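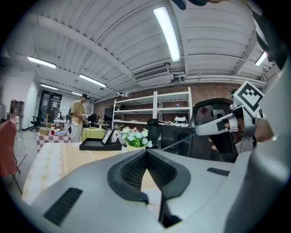

Headset with the face cushion turned up.

4. Preparing a feature for the Nellis screen

The Iston server reports "Ready" when a film has been copied. Treat this as a claim. All it means is that the files arrived. It says nothing about whether the subtitles will show up or whether the picture will fit the screen.

4.1 Loading the film

1. Connect the distributor's drive to the Iston and select Ingest. Leave the drive plugged in until the Verify line turns green.
2. Open the Keys page and read the start and end times yourself. The summary icon shows a valid key even if the key starts an hour after your show does.
3. Check the version name against the booking sheet: language, subtitles, aspect ratio, reel count.
4. Play the first two minutes, then jump to somewhere in the middle and play two more.

Note: The maker says that step 4 can be skipped if Verify is green. We have skipped it. We don't recommend it.

4.2 Setting the picture

1. Select the Tokside lens preset for the film's shape (Flat or Scope). Wait for the lens motor to stop.
2. Put up the framing chart and walk to the back row. Look at all four corners from there. The booth window hides the lower left one.
3. If the chart spills onto the masking, move the masking first. Adjust the preset only if that fails, and write down the old values.
4. Run a dark passage from the film. Older titles can look gray under the Auto Contrast setting, which is sold as an improvement. Turn it off.

Caution: The lamp housing stays hot after shutdown. Let the fan run for 10 minutes before opening the side door, whatever the panel says.

4.3 Setting the sound

1. Set the fader to the level on the booking sheet. If none is given, start at 5.5.
2. Play a dialogue passage and listen from the middle of the house, then from row 11 under the balcony. Speech gets muddy there.
3. Raise the fader one step for a full house. The Oláh processor has an "Audience Adapt" mode that is supposed to do this for you. In our use it turned up the music and left the voices where they were.

4.4 Building the show

1. Add trailers, then the feature, then the house lights cue.
2. Place the lights cue after the last credit. The automatic cue guesses, and it guesses early — sometimes over a final shot.
3. Save the show under a new name. Saving over last night's show also overwrites its cues, without a warning.
4. Run the changeover from last trailer to feature once with the doors closed.

If error 500 appears during playback, see Section 7. Restarting the server clears the message and may also clear the key.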